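Sorting a Mixed Tray of Small Parts on a White Work Surface

Last revised 19 September 2024

Applies to: loose small items of mixed kind, dry, none longer than a finger. For liquids, powders or anything sharp, use a different procedure.

What you need

A flat white surface with a raised border on at least two sides
One shallow tray for the unsorted items
6 small cups or dishes with flat bottoms
Masking tape and a marker
A soft brush, 2 inches wide
A desk lamp with a movable neck

The Brerken sorting dishes are used in this shop and stack well, but any dish with a low rim is fine. Avoid dishes with a curved bottom. They tip when an item is dropped near the rim.

Preparing the surface

Wipe the surface and let it dry. A damp patch holds light items in place and they get left behind at the end. Check the seams where the walls meet the floor. If there is a gap wide enough to take the corner of a business card, run masking tape along it before you start.

Set the lamp low and to one side. Light from directly overhead flattens everything, and small pale items vanish against white. A low lamp gives each item a short shadow, and the shadow is often easier to see than the item.

Write the category names on tape and stick them to the table in front of the dishes – not on the dishes themselves, which get moved. Five named categories and one dish marked "unknown" will handle most household and bench mixtures. Do not name more categories until the first pass is finished.

First pass

1. Tip a small portion of the mixture onto the middle of the surface. A portion is what you can cover with one hand.
2. Spread it with a fingertip until few items overlap.
3. Remove the largest items first and put them in their dishes.
4. Remove anything you recognize at once. Do not stop to identify the rest.
5. Move what is left to the "unknown" dish.
6. Brush the surface clean toward you and check the corners.
7. Repeat until the tray is empty.

Resist the urge to tip out a larger portion when the work is going well. A bin of 1000 items sorted in small portions takes less time than the same bin sorted in large ones, mainly because the rechecking is shorter.

Placing the pile

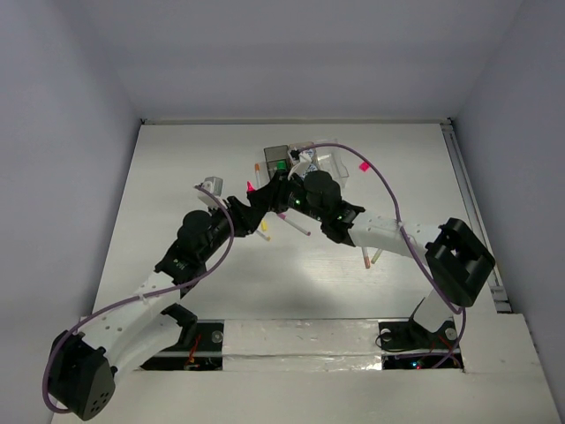 Pile position matters more than most people expect. Items pushed against a wall can be approached from one side only, and flat ones have to be dragged out before they can be lifted. Keep the group on open floor, with space to reach in from both left and right, as with the small objects lying between and beneath the two grippers. Plain walls in a muted color help too: the lavender-grey used there sets off the white floor without competing with the items. Watch any metal rail or trim along the edge of the surface and sweep beside it after every portion.

Second pass

Empty the "unknown" dish onto the clean surface and sort it alone. By this point the categories are familiar and most of the contents can be placed. If more than a third remains, add a category and relabel.

Storage

Transfer each dish to a lidded container. We use the Bimcombe 102, which has a wide mouth and a flat lid that takes a label. Copy the category name from the tape to the lid before moving on to the next dish. Record the container and its contents on the shelf list.

Return the tray, brush and empty dishes to the drawer. Leave the tape on the table if another batch is waiting.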